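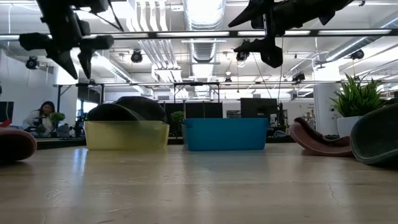

Fig. 9. Yellow bin and teal-blue bin side by side, curved pads on the tabletop.

Sorting Soft Items into the Fimero Bins

Before you start

Set both bins on a level table with a small gap between them. Leave the lids in the carton until step 6.

1. Take everything off the table that isn't going into a bin.

2. Lay the curved pads and the caps out where you can reach them. Colors can be mixed at this stage.

3. Put the gray pads in the yellow bin first. Place them one over another, curved side up.

4. Put all other colors in the teal-blue bin.

Note: Pads that stick up over the rim will keep the lid from closing. Take them out and nest them again – don't press down.

5. Pick up each cap by the brim and check it for loose stitching.
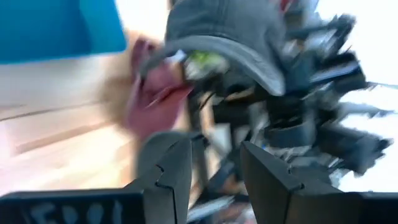
Set damaged caps aside for repair and put the good ones on top of the pads, crown up. Don't fold the brims.

6. Fit the lid and press each corner until it clicks.

CAUTION: Do not stack filled bins more than two high. Do not drag a filled bin across a wooden tabletop – lift it from underneath with both hands.

Replacement lids are part no. 681. For the larger Brendo bin, order part no. 3000.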